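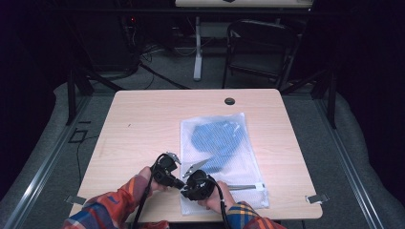
Mesh bag on the table, both hand grippers at the near edge.

Filed under: Bench Notes / Handling Rules

Wednesday, p.m. Went over the hand gripper rules with Rowena before the bag runs.

- Fingers open before you approach mesh. Jaws catch in netting.
- Cables go off the near edge, never across the work.
- Zipper pull flat at the start of every run. If it's tucked under, reset and don't log it.
- Stop after 30 minutes and swap operators. Chandrasekhar wants 20. Left it at 30 for now.
- Target for Destaner is 200 clean runs. Tip clash = not clean, even if the bag closes.

Open: the Hiller sheet doesn't say whether a dropped bag counts as a failed run or a void. We've been doing both. Rowena will ask. Until then write "drop" in the margin.

Floor cables by the back desk still need tying up.

2 comments · 4 shares
We use cookies to keep you signed in. Accept / Settings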